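Trullia Workshop - Bench and Surfaces Inspection
Monday, May 13, 2019
Room 151, bench with blue top
Form 796

1. Walkway to bench clear
OK. Kept clear on both sides. The floor tape by the door is lifting at one corner and needs to be pressed down or replaced.

2. Bench top, blue covering
OK. Wiped down before the check. No tears or raised spots found by hand.

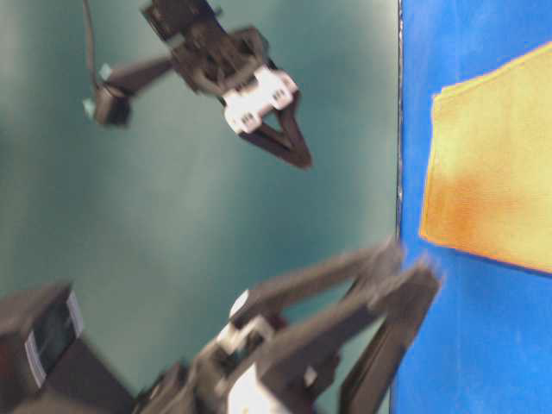
3. Bench edge
Comment. Run a gloved hand along the full length, not only the front. One rough place found near the back leg - sand it lightly and check again in June.

4. Bench load
OK. Limit is 200 pounds, marked on the leg. Nothing heavy is to be stored on the top overnight.

5. Power strip and cords
Comment. The strip is a Flodia with a working switch. Two cords share one hook. Add a second hook.
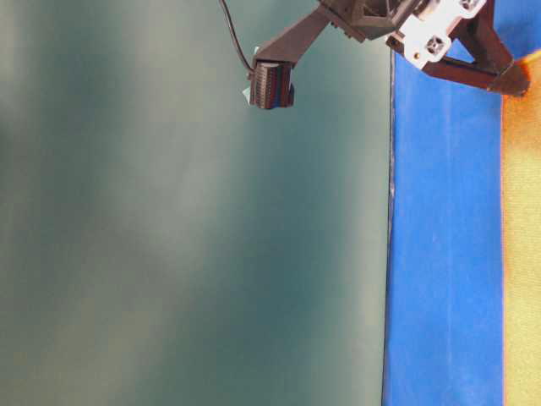 6. Cleaning products
OK. Only the Prirnetti surface cleaner is used on the blue covering. The bottle is labeled and the cap closes. Do not use the solvent from the paint cabinet, even for glue spots.

7. Yellow material beside the blue
Comment. Must lie flat where it meets the blue. Lift, shake out and lay back down once a week. 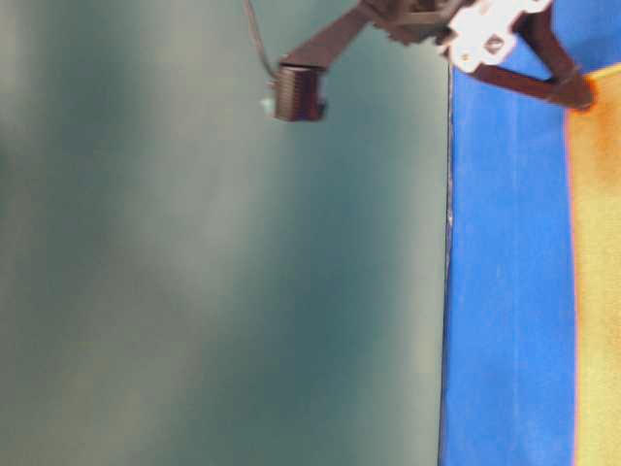 Item 7: blue surface and yellow strip, side by side.

8. Lighting over bench
Not OK. One tube flickers on start. Demissie has the work order.

9. Fire extinguisher
OK. Tag is current, pin in place.

Open items: 1, 3, 5, 8
Next check: June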